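Recording two-handed cloth demonstrations with hand-held grippers

Scope

This page covers the recording of two-handed demonstrations on a tabletop with a towel-sized cloth, using a pair of hand-held grippers and a head camera. It assumes that the grippers have been assembled and that the recording software (Skidura in our case) is installed and can see all three video streams. Training is handled on a separate page. The steps were last checked in July against the Mastum gripper firmware we run at the Sutley lab.

A demonstration here means one episode: a start pose, one task, an end pose. The learning system receives the video from the head camera, the video from each gripper, the pose of each gripper over time, and the opening width of each gripper over time. Everything below exists to keep those signals consistent with each other.

1. Prepare the station

Use a table with a plain, light top. Clear it before placing the cloth. Mark the station so that it can be set up the same way again: tape at the table edges, tape on the floor near the corners, and a station number large enough to be read in the head camera video. The number saves time later when episodes from several stations end up in the same folder.

Lay the cloth lengthwise, with its short edge toward the operator. Do not iron it or pull it perfectly flat. Small wrinkles are part of the data. If every episode begins with a flat cloth, the policy will tend to fail on the first one that is not.

Set the chair height so that the operator's forearms clear the table edge without lifting the shoulders. Once set, leave it alone for the session. The head camera's view of the table depends on it.

2. Route the cables

Each gripper has its own cable. Run the left cable off the left side and the right cable off the right side or toward the operator. The two must never cross over the cloth. Leave enough slack that either gripper can reach the far edge of the work area without tension. Test this before recording by stretching both arms forward and then crossing the wrists once.

A cable that drags on the cloth will move it. Those episodes look normal in the pose data and wrong in the video, and they are tedious to find afterward.

3. Do the two-gripper span check

The span check confirms that the software agrees with reality about the distance between the two grippers. It takes less than a minute and is done at the start of every session, as well as after any tracking loss.

Take the reference stick. Hold one end in the tips of the left gripper and the other end in the tips of the right gripper, just above the cloth. Keep the stick level. Hold still until the distance readout settles, then compare it with the length written in the station log.

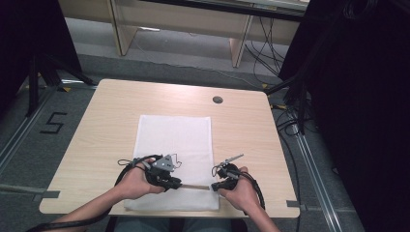 Span check with the reference stick held between the tips of both grippers.

With the stick still held, move both hands slowly to the left side of the work area, then to the right, then forward. The readout should stay within 6 mm of the logged length the whole way. If it is correct in the middle and drifts at the sides, the tracking is poor in that part of the space and the sensors need attention. If it is wrong everywhere by the same amount, the tip offset is wrong and must be entered again.

Do not squeeze the stick hard enough to bend it. A bent stick gives a short reading.

Record the check as its own clip and label it "span". Skidura does not treat it as an episode, but the alignment script looks for it and will stop if it is missing.

4. Calibrate the opening width

Open each gripper fully and hold for two seconds. Close it fully and hold for two seconds. Repeat three times. The software takes the largest and smallest values as the limits for that session.

Run this step for each gripper separately, even if only one has been serviced. A common mistake is to let the fingers spring open and at once begin closing again. The true maximum is then never recorded, and every width in the session is scaled wrong by a small amount.

5. Check the gripper view

Look at the live view from each gripper before the first episode. Both fingers should be visible, with the tips well inside the picture and clear tabletop between them when the gripper is open.

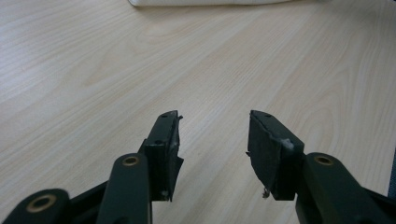
Hedvig Grønli
Data collection lead, Sutley

The gripper view is the one the policy relies on most during contact, so small faults in it matter. Go through these points for each gripper:

Both finger pads sit squarely and nothing has come loose.
The screws in the pads are tight.
Loose fibers are removed from the pads. Cloth work sheds lint, and lint builds up on rough edges.
Any layer lifting at the edge of a pad is pressed down or replaced.
The lens is wiped with a dry cloth.
Exposure is locked. Light tabletops reflect overhead lamps, and automatic exposure will darken the fingers as the highlight moves through the picture.

Pad wear changes both the look and the grip. Log a pad change as an event with the episode number at which it took place. We do not mix new and worn pads within one session.

6. Define the start pose

All episodes begin from the same start pose: both grippers above the cloth, tips pointing toward the middle. Hold the pose for one second after the start tone. This still period is used to line up the three video streams, and it gives the policy a clear starting state.

The start pose should be similar each time but need not be exact. A variation of a few centimeters is useful. Larger changes should be planned and logged, for example by starting one block of episodes with the hands farther apart.

7. Record in blocks

Record in blocks of 18 episodes. After each block, stop, put the grippers down, and review two episodes at normal speed. We aim for 200 accepted episodes per task before the first training run, and spread them over more than one operator.

For each episode:

Place the cloth.
Take the start pose and wait for the tone.
Carry out the task at a steady pace, with no pauses to think.
Return to the start pose.
Press the pedal to end the episode.

Keep the speed close to what the robot arms can follow. A fast flick of the wrist is easy for a person and useless as an example if the arms cannot reproduce it. Skidura plots the peak speed after each episode, and anything above the arm limit is marked in red. Reject these at once.

Use only the grippers to move the cloth during an episode. If a finger or a sleeve touches it, finish the motion, end the episode and reject it. Correcting the cloth by hand in the middle of an episode teaches the system that cloth can move by itself. 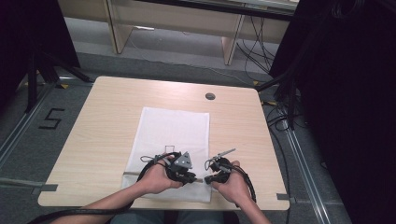 How close can the two grippers come to each other during a task?
The tips may come as close as the task needs, but they should not touch. Contact between grippers shifts the tracked pose slightly, and the robot arms have a larger safety margin than the hands do. If a task cannot be done without contact, split it so that one gripper holds while the other moves away first.

8. Handle failed attempts

Not every imperfect episode should be thrown out. Use these three labels.

Accept: the task was completed and all signals are present.

Recover: the first grasp missed or slipped, and the operator corrected it with the grippers and completed the task. These are kept. A set with no recoveries produces a policy that stops, or repeats an empty grasp, as soon as it misses.

Reject: tracking was lost, a cable moved the cloth, the speed limit was exceeded, or a hand touched the cloth.

Do not stage recoveries. Staged misses tend to look alike, and the policy may learn to perform the miss.

9. Close the session

Repeat the span check and record it under the label "span_end". If the two checks differ by more than the allowed amount, the tracking moved at some point during the session. Work backward through the blocks and compare the start poses. The block in which they jump is usually easy to spot in the plot.

Copy the session to the Sivakumar server before turning off the station. The alignment script runs there at 11 p.m. and skips any session without a closing file. Check the log the next morning for dropped frames.

Known problems

Width signal flat for a whole episode: the gripper cable is partly out of its socket. Reseat it and repeat step 4.

Head camera sees only the near half of the cloth: the operator is leaning forward. Move the chair in and check the view again.

Distance readout jumps when the wrists are turned inward: one gripper is hiding the other from the tracking sensors. Hanyu Jia keeps a list of sensor positions that have worked for this table size. Try those before changing the tip offset.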